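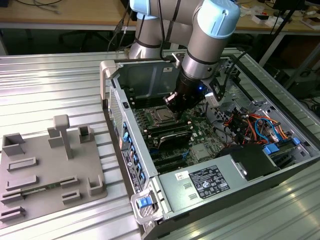 Damir Stojanović wrote to me that I should stop repairing my old computer and buy a new one, as all normal people do. His message came under my last post, and two other readers agreed with him. I thought about it for some days and I still don't agree.

I bought the machine second-hand when I moved to Saston. At that time I knew very little English and even less about computers. The manual was in English only, so I learned both together, with a dictionary on my knees. Words like "socket" and "fan" I knew before I knew how to ask for a haircut.

In August it began to switch itself off in the evenings. I cleaned the dust, I changed the paste under the cooler, and for a while it was fine. Then it started again — always when I was writing something long. Odette Poulain lent me her spare power supply and the problem went away. I have now ordered my own from a small shop in Ritchie.

Damir says my time has a price also, and he is right. But I spend my evenings at work on screens, and I like to have one thing at home which I can open with a screwdriver and understand. My neighbour has the same feeling for his bicycle.

The next job is the disk. It has 638 gigabytes on it, mostly photographs of my sister's children, and I don't have a second copy of all of them. If somebody knows a good programme for finding duplicates, please write to me.

1/14/19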